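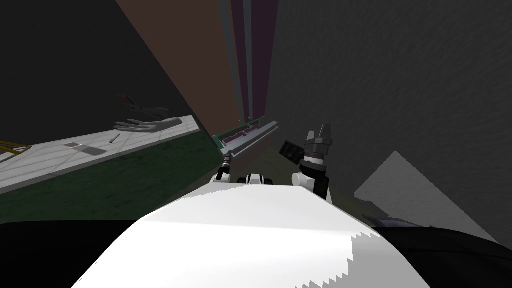 Handout 9, p. 85

Planning for Equipment: Two Arms or One?

Welcome back, everyone – and thank you for the good questions on Monday. Several of you asked why a budget for a two-armed robot should start in simulation. Well, simulated tabletops are cheap to rearrange! You can lay out a mannequin hand and a few small items, try the reach of both grippers, and learn a good deal before you sign anything.

For our worked budget we'll use the Manole quote. The gripper pair is $3000, the spare fingertips are $872, and shipping is $85 (do check whether that covers the return trip, as I once forgot to). Aino Manninen likes to put training hours on their own line, and I've come round to her way of doing it.

Before next class, please draft one page for a buyer who already owns a single arm. List what they can keep, what they must replace, and what can wait until next year. Bring it on paper if you can – I scribble a lot.

Venla Pitkänen

Filed under: Course Notes, Equipment Planning

Related handouts
Reading a Vingate Service Contract
Lease or Buy: The Clasto Case
Spare Parts and Shelf Space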